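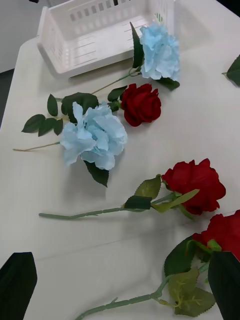

Anyone can make an arm pick up a flower if a person is steering it, and Stistatora said so at our first progress meeting, adding that the marks would depend on what the arm did once the person let go. We wrote that at the top of the shared notes and left it there until the end. It is a fair objection and this report does not fully answer it.

Teaching a Gripper to Clear a Table of Artificial Flowers
Final report, second-year group project, Pridgate
Submitted Friday, May 6, 2022

1. What we set out to do

The project brief asked each group to pick a household or workshop task and teach it to the arm by demonstration, with no hand-written motion plan. We chose tidying artificial flowers from a table into a basket. The flowers have long stems, soft heads and leaves that stick out in several directions, and they end up lying across one another. Blocks would have been easier, and most of the published student work we read used blocks. We suspected that blocks flatter the method.

We compared two ways of showing the task. In the first, which we call hand guiding, one of us held the arm near the wrist and walked it through the movement with the motors slackened. In the second, remote control, the operator sat at a desk with a handheld controller and moved the arm from a distance, watching the view from the wrist camera. Both kinds of demonstration were saved in the same format and used to train the same model, a small network supplied with the course under the name Sondow. We did not write Sondow and we changed very little in it.

2. The table

Roses and light blue flowers were laid flat on a white table with a white plastic basket at the far side. The basket has slotted sides, and this mattered more than we expected. A leaf that catches in a slot will hold the whole flower halfway over the rim, and then somebody has to decide whether that counts as done. We decided it did not. The first version of our scoring sheet had a half mark for it, and we removed the half mark after seeing how much better it made us look.

White on white was a poor choice. The near wall of the basket casts only a faint shadow on the table, and from the wrist camera the rim is hard to pick out. We noticed early and kept it anyway, as changing the basket would have meant throwing away the demonstrations already made.

The stems on the roses are green rods with small moulded thorns. The blue flowers have thinner stems. We thought the thorns would help the fingers hold on. We have no evidence either way, and an earlier draft that claimed they did has been corrected.

3. Showing the task by hand

Hand guiding was quick to learn and pleasant to do. You can feel when the fingers touch the table, and you naturally slow down near a flower head. The trouble is that your own arm is in the way. In a good many of the early recordings a sleeve or a set of knuckles passes through the camera view just before the grasp, and a model trained on those recordings has been shown something that will never be there when it works alone.

There is a second problem, which we have not seen discussed much. A person guiding the arm looks at the table with their own eyes, from wherever they happen to be standing. They can see that one stem runs beneath another flower. The camera at the wrist may not show this at all. The demonstration then contains a clever decision with nothing in the pictures to explain it, and the model is asked to copy the decision regardless.

4. Showing the task by remote control

Remote control is slower and more tiring. Judging depth from the wrist view is difficult, and all of us pressed the fingers into the table more than once while learning. We also argued over where to take hold. Some of us went for the stem close to the head, others for the middle of the stem. The middle looks safer but lets the head swing down when the arm lifts.

In its favour, the operator sees only what the model will see. If a stem is hidden from the camera it is hidden from the operator too, who has to move the wrist and look again. Those small looking movements end up in the recording. We believe they are the most useful part of it, though our tests were not set up to prove that.

We recorded 79 demonstrations by remote control and the same number by hand guiding, so that neither method had the advantage of more data. Training took place overnight on the machine in the Hosseinzadeh room.

5. What happened when we let go

Each trained model was given a fresh layout of flowers and left alone until it had finished, stuck, or pushed something off the table. A trial counted as a success only if every flower was fully inside the basket.

The hand-guided model managed 2 full successes. The remote-control model managed 9, from an equal number of trials. On paper that is a large gap, and if this were a poster we would probably have printed it in big type. We would ask the reader to hold off for the following reasons.

The layouts were made by us, and by then we knew which model was going to be tested. We tried to scatter the flowers without thinking. People are bad at that, and a layout with every stem pointing the same way is much kinder than one with crossed stems. The layouts should have been drawn up in advance by someone outside the group.

Our operators had also improved by the time the last remote-control demonstrations were made. Most of the hand guiding was done in January, when we were still arguing about where to grip. Some of the difference may simply be practice. Recording the two kinds on alternate days would have dealt with this and would have cost us nothing.

Finally, success on the whole table hides what went wrong. The most common failure for both models was the same: the fingers closed on a leaf, the leaf bent, and the arm travelled to the basket and opened over it as though carrying a flower. Neither model seemed to notice that it had nothing in its grip. We had never shown it a failed grasp, having deleted all of ours to keep the data tidy. We now think that deleting them was our worst mistake.

6. Was it worth teaching this way?

The course handbook calls learning from demonstration a way for people without programming skills to instruct a robot. Our experience does not support such a cheerful description. Holding the controller needs no programming, certainly. Deciding which recordings to keep, lining up the camera with the arm positions and finding out why training had stopped at step 875 needed a great deal of it. Far more of our time went on that than on demonstrating.

We also wonder how much the model learned about flowers. When the basket was shifted a hand's width to one side, the hand-guided model carried on dropping things where the basket used to be. The remote-control model did slightly better, correcting itself on some attempts and missing on others. We tried this only on the final afternoon and did not score it properly, so it is left out of the results.

7. If another group takes this on

Use a basket in a colour that differs from the table. Agree on where to hold the stem before recording anything, and write it down. Keep the failed grasps, and include demonstrations where the operator misses, goes back and tries again. Record the two methods side by side over the same weeks.

We would also drop full-table success as the only measure and score each flower separately, noting whether it was lying clear or under another. A model that can only lift the top flower is a different thing from one that can sort out a tangle, and our figures cannot tell the two apart.

The recordings, scoring sheets and trained models are on the Pridgate project drive. The January hand-guiding files have the wrong clock time in their names but are otherwise complete.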